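1/26/26

Boiler pressure at 1.2 bar this morning, down from 1.5 at the last top-up in December. The loss is slow enough that I doubt a joint in the visible pipework. I checked the valve packing on both upstairs radiators with dry tissue and found nothing. The expansion vessel is the next suspect. Its air charge was last set by the previous owner, who left no record of the figure.

Terence Mottram called back at lunch. He agrees on the vessel and wants it isolated and drained before anyone puts a gauge on it, as a reading taken with the system full only tells you the system pressure. He can lend me the Wolenska pump, which has a finer scale than mine. His view is that I should also look at the relief discharge outside, where a slow weep leaves a white crust on the pipe end. I looked. There is a crust, but it could be years old. I wiped it off and taped a small bag over the outlet, vented at the top, to see if anything collects overnight.

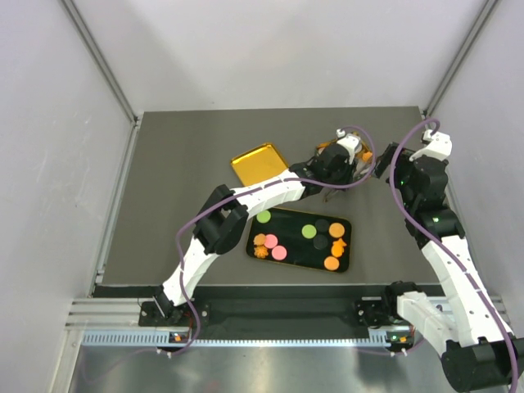 The other open item is the flow temperature. It has been set at 65 since we moved in. I dropped it to 58 on the dial and let the house settle for the afternoon. The back bedroom lagged the rest by 2 degrees, same as before, so the lag is a balancing matter and has little to do with the boiler. The lockshield on that radiator was open less than a full turn. I gave it another half turn and closed the hall one by a quarter.

Went through the drawer for the Tikmont manual and found the one for the old unit. The correct one was inside the boiler cupboard, behind the filter housing. It gives a cold vessel charge of 0.75 bar. Copied that onto a label and stuck it to the inside of the door with the date left blank until the work is done.

Ordered a replacement filling-loop washer from Arruda, $37 with shipping because they only sell the full seal kit. The loop itself is shut at both ends and disconnected, so it can't be masking the rate of loss.

Evening reading 1.2, burner off, pipes cool. Bag dry at nine. Will read again before the heating comes on and write both numbers on the same line.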